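The Fitted Sheet in Daily Use: Flatness, Wrinkles and Making the Bed in a Small Room

Project report, second year, Household Textiles and Interior Work
Sadora College, Kostville

1. Introduction

Our course asks every student to choose one ordinary object from the home and to study it during one term. I chose the fitted sheet. Many people told me that it is a too simple subject, but I think a simple object is good for learning, as everybody has an opinion about it and few persons have measured anything.

My interest began in the student residence in Thiele street, where I live. The beds there stand against the wall on one side or on two sides. When I change the sheet, I must lift the mattress at the corner near the wall, and I always lose time there. Afterwards the sheet is on the bed, but it does not look as in the shop. I wanted to understand why the wrinkles come and what a person can do against them without an iron.

The questions of the project were the following:

How does the way of putting on the sheet change the wrinkles on the top surface?
Does it matter which corner is done first when the bed stands by a wall?
How much does the flat appearance suffer when things are put on the bed?

2. Background

A fitted sheet has elastic in the edge, either only in the corners or all the way round. The elastic pulls the cloth under the mattress. If the pocket of the corner is deep enough, the pull goes downwards and the top becomes flat. If one corner sits wrong, the pull goes sideways, and the cloth shows long folds from this corner to the opposite one. In the course book these are called tension wrinkles. They are different from the small sharp creases that stay from folding in the cupboard.

There is also a third type, which I call in this report use wrinkles. They come when somebody sits on the bed or puts a weight on it. They are usually short and gather round one place.

In our lessons we learned that matte cloth hides wrinkles better than shiny cloth under the same lamp. I did not test this, as I had only matte sheets.

3. Materials

I used three fitted sheets bought from the Bruvitz shop in Kostville. All three had elastic all the way round. One was white, one was grey and one was sage green. Together with a second mattress cover and the measuring tape, the materials cost 2397 crowns, from which the college paid 905 crowns. The rest I paid myself, and I keep the sheets.

The measuring tape was of the soft kind for sewing. For the height of the wrinkles I made a small card with lines on it, which I held upright next to the fold. The card is not a very exact instrument, and I come back to this in section 6.

4. Method

Every test began with a bare mattress. The sheet was taken from the cupboard, where it had been folded overnight in the same manner. I put it on in one of three orders.

Order A: the two corners at the wall first, then the two near corners.
Order B: the two near corners first, then the wall.
Order C: diagonal, which means one wall corner, then the opposite near corner, then the other two.

After the last corner I did not touch the sheet for 210 seconds. Then I looked at the surface from the foot and from the long side and wrote down the direction of the longest wrinkles, their length and their height. After this I smoothed the sheet with the flat hand from the middle to the edges and wrote down the same things again.

I made 40 tests in all. Not every sheet was used equally often, because the grey one was in the laundry for a part of March.

For the last question I put ordinary things on the made bed: folded clothes, a school bag, a cardboard box. I left them for one evening and noted what happened to the cloth next to them.

5. Results

5.1 Order of the corners

Order B gave the worst surface in most tests. When the near corners are already fixed, there is not much cloth left for the wall side, and one has to pull hard while leaning over the bed. The pull is then not equal and one corner often slips up again.

Order A was better, and it was also the most comfortable for the back. Order C gave the flattest top before smoothing, but after smoothing I could not see a clear difference between A and C. For a bed by the wall I would therefore choose A, and for a free standing bed C.

5.2 Direction of the wrinkles

Before I started, I expected that the wrinkles would go mainly along the length of the mattress. In most of my notes they go diagonally. They are long and low, and from the side of the bed they can be difficult to see. With the light from the ceiling they are visible mostly as soft lines in the colour. When I smoothed by hand they became lower, but they did not go away fully. Only when I lifted the corner and set it again did the long ones disappear.

The edge near the wall behaves differently. There the cloth makes one gentle crease along the border, and the hand cannot reach it well. I stopped trying to remove this crease after the first weeks and only noted if it was present.

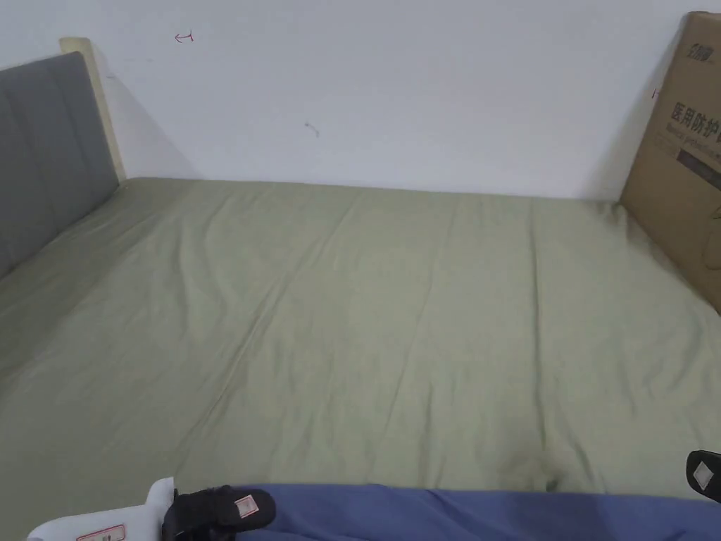

Figure 1. Green fitted sheet on the wide bed, with long, shallow diagonal wrinkles. At the right side the cloth bunches up slightly against the cardboard box.

5.3 Things on the bed

The folded clothes left nearly no mark. The school bag made a hollow with short folds around it, and these remained after the bag was taken away. A box has a hard lower edge, and if it is pushed even a little, it takes the cloth with it. The sheet then bunches in front of the box. It is better to lift a box and set it down from above than to slide it.

6. Discussion

The results agree with the idea of tension wrinkles from the course book. However, I was the only person who made the beds, and in the end of the term I was surely more skilled than in the beginning. A part of the improvement in orders A and C can come from this. In a next project the orders should be mixed from the first day, and two persons should do the work in turns.

The card for the height was too rough for the low wrinkles. My teacher proposed a lamp placed low at the side, so that the shadow of each fold becomes longer and can be measured in place of the fold itself. I tried this one time in April and it worked well, but it was too late to repeat all the tests.

The mattress also has an influence which I did not study. A soft mattress sinks under the knee when one leans to reach the wall, and the cloth is then fixed while the mattress has a wrong shape.

7. Advice for the residence

I wrote a short note for the laundry room, with agreement of the house office:

Start at the wall. Put both far corners deep under the mattress before you touch the near ones. Smooth from the middle outwards. If a long wrinkle stays, open the corner to which it points and set it again. Do not slide boxes or suitcases over the bed.

The note hangs now beside the dryer. The tables with all measurements are in the appendix, sorted by sheet and by order of corners.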